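How to Finish a Wooden Toy Without Believing the Label

By Gilmar Vieira

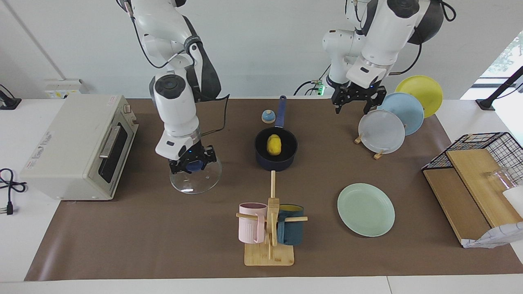

A round glass lid with a blue knob, over brown paper.

Every can of finish sold to toy makers has a child or a leaf on it. Neither tells you much. I have been turning and sawing small animals, stacking rings and pull-along carts for long enough to have tried most of what the shops push, and my drawer of half-used tins is proof that I used to fall for it. What follows is the way I finish a plain hardwood toy now. It is slow and a bit dull.

Before you open anything

Read the data sheet, the long one, and ignore the front of the can. "Natural" can mean almost anything. "Food safe" usually refers to the film once it has fully cured, and the word "cured" is doing a lot of work there. A finish that is dry to the touch overnight may need weeks before it is done. Sellers like to print the first number in large type and leave the second one out.

If you sell toys, the rules where you sell them decide what you can use and what testing you need. A tutorial can't clear you on that, this one included.

What you need

Sandpaper in 120, 180 and 300 grit, or the closest your store carries
A pure oil finish with no added driers, or plain mineral oil
Beeswax, if you want it
Lint-free cotton rags
A jar with a good lid
Brown paper for the bench
A bucket of water, for the rags

Step 1. Sand, and stop sooner than you think

Start at 120 only if you have saw marks. If the wood came off a sharp plane, start at 180. Finish at 300 and put the paper away. I know people who go on to four-figure grits on maple and swear they can feel it. Anselmo Damasceno, who shared a shop with me in Tramden, was one of them, so one October I gave him two blocks with his eyes shut. He picked the rougher one as his own. He still says the light was bad.

Round every edge you can reach. A toy gets dropped, and a crisp corner will dent first and splinter later. Run a rag over the whole piece. Wherever it catches, go back.

Step 2. Raise the grain

Wipe the toy with a damp rag and let it dry completely. The surface will feel furry. Knock the fur off with a light pass of your last grit, with no pressure. Plenty of guides skip this for oil finishes on the grounds that oil doesn't raise grain. True enough, but spit does, and these things go in mouths.

Step 3. Oil, thinly

Pour a little oil on a rag and work it in along the grain. Leave it 30 minutes. Then wipe off everything that will come off, and wipe again with a clean rag. If the toy feels sticky the next morning, you left too much on, and another coat won't fix it. Rub it down with a rag just dampened with fresh oil, dry it hard, and wait.

Mineral oil doesn't cure at all. It soaks in, and over time it washes out. Some makers sneer at it for that. I think it's a fair choice for a teether, provided you tell the buyer it will need doing again.

With a drying oil, spread used rags flat outdoors to dry or drop them straight into the bucket. Balled up in a corner they can heat up and catch fire by themselves. This is the one warning on the can I would print larger.

Step 4. Repeat, up to a point

Beech and maple want two coats, sometimes three. The Brusteck leaflet that came with my first kit asked for 4, and it was printed by the people selling the oil. Leave a full day between coats, longer in damp weather. When a fresh coat sits on the surface and won't go in, the wood has had enough.

Step 5. Wax, if you must

Wax makes a toy feel lovely on the day you hand it over. After a month of real use, I can't tell a waxed one from one without. If you like it, melt one part beeswax into roughly 4 parts oil in a jar set in hot water, let it cool to a paste, and buff on a very small amount. Keep it away from an open flame.

Step 6. Wait

Put the toy on a rack where air can get under it. I leave a drying oil 30 days whatever the tin promises, then smell it. If I can still smell oil with my nose against the wood, it goes back on the rack. This isn't a laboratory test and I don't claim it is.

What about milk paint, shellac and the rest?

Shellac is fine for things that stay dry. Water can leave it cloudy, and alcohol wipes will ruin it. I have used Anberg milk paint on wheels and liked the color, but bare milk paint marks easily and wants an oil coat on top, so you are back at step 3. The hard wax product Medeiros sells is easy to apply and costs several times what the plain oil does. On my own carts it wore through at the axles in the same places.

Leave the axle holes unfinished, by the way. Oil builds up in there and the wheels drag.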